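Vokside übernimmt die Wäscherei Filali

7. Oktober 2024

Die Textilpflegefirma Vokside hat die Wäscherei Filali übernommen. Das teilte das Unternehmen in einer kurzen Erklärung mit. Über den Kaufpreis haben beide Seiten Stillschweigen vereinbart. Der Name Filali soll an den Annahmestellen zunächst bleiben, nur auf den Abholscheinen wird schon der neue Eigentümer genannt.

Filali ist in der Stadt vor allem für die Reinigung von Bettwaren und Wolldecken bekannt. Der Betrieb unterhält drei Annahmestellen und eine Werkstatt hinter dem Güterbahnhof, in der gewaschen, getrocknet und auch ausgebessert wird. Alle Beschäftigten werden nach Angaben von Vokside weiter angestellt, und die bisherigen Arbeitsverträge gelten ohne Änderung. Für die Kunden ist wichtig, dass Gutscheine und Abholscheine, welche vor der Übernahme ausgegeben wurden, ihre Gültigkeit behalten.

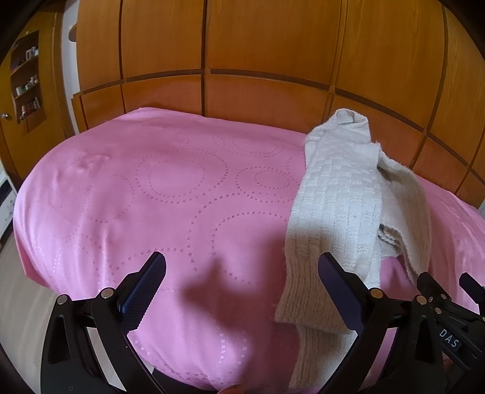 Neu ist ein Abholdienst für Haushalte. Er war im September in zwei Stadtteilen erprobt worden, und in dieser Zeit gingen 271 Aufträge ein. Das ist mehr, als man bei Filali erwartet hatte. Der größte Teil betraf Bettdecken und Kissen, also Stücke, die in einer gewöhnlichen Haushaltsmaschine schwer Platz finden. Die Abholung kostet acht Euro, die Reinigung wird wie bisher nach Stück berechnet. Wer in der Nähe einer Annahmestelle wohnt, kann seine Sachen natürlich weiterhin selbst bringen und bezahlt dann keinen Zuschlag.

Weniger erfreulich ist für manche Kunden, dass die Wartezeit sich vorläufig verlängert. In der Werkstatt werden die alten Trockner ausgetauscht, und während dieser Arbeiten steht nur ein Teil der Anlage zur Verfügung. Normale Wäsche soll trotzdem in drei Tagen fertig sein. Bei handgestrickten Stücken und bei Wolle muss man mit acht Tagen rechnen. Für die Planung des Umbaus ist das Büro Serkon beauftragt worden, das auch die Lüftung der Halle prüfen soll.

Von Seiten der Stadt gab es zu der Übernahme keine Einwände. Offen ist noch die Frage der Parkplätze vor der Werkstatt. Die Lieferwagen des Abholdienstes stehen dort am Morgen oft in zweiter Reihe, worüber sich Anwohner mehrmals beschwert haben. Vokside möchte deshalb einen Teil des benachbarten Hofes mieten. Eine Entscheidung des Eigentümers liegt bisher nicht vor.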